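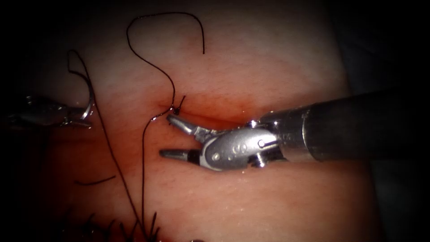
Communications Fellow, Lestby Housing Network

Lestby is looking for a Communications Fellow to join our small international team for nine months, starting in July. We work with city governments and neighborhood groups on safe, affordable housing, and we have more good stories coming in from our partners than we can keep up with – a great problem to have, and one we'd love your help with!

You'll write our monthly newsletter, which goes out to partners in 14 countries, and edit field notes from local staff. You'll also help run the website and work closely with Intan Santoso, our policy lead, on short briefs about land rights and city planning. There's plenty of room to pitch your own ideas (last year's fellow started an interview series that we still publish).

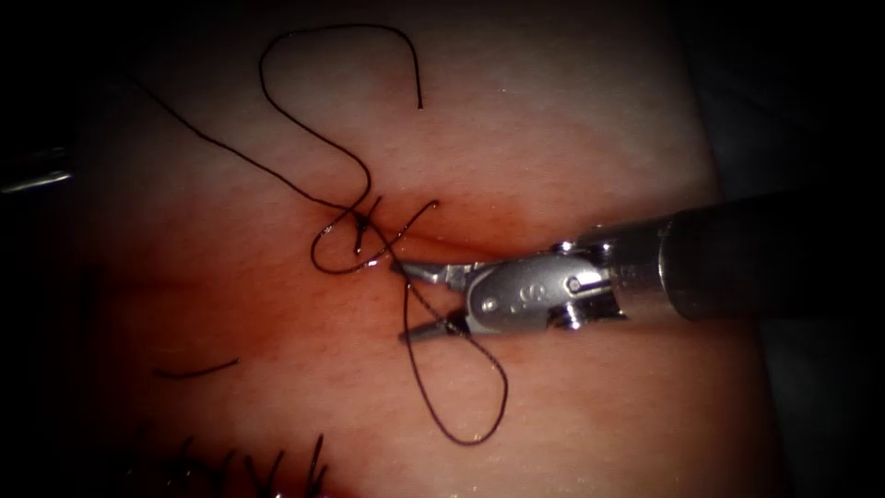
You should have a degree in international studies, urban planning, journalism or something close to it, or the equivalent in work experience. Clear writing in English matters most to us. A second language is a big plus, especially Indonesian, French or Spanish. We don't expect you to know housing policy inside out when you arrive – you'll pick up a lot in your first weeks.

The fellowship is paid, 30 hours a week, and can be done remotely or from our office at 73 Gotier Street. You'll need to be free for a team call at 9 a.m. Eastern twice a week.

To apply, send a resume, two writing samples and a note of no more than 401 words (yes, we allow one over 400) to Izzati Tuhumury, Fellowship Coordinator, through the form on our Careers page. Applications close at the end of April.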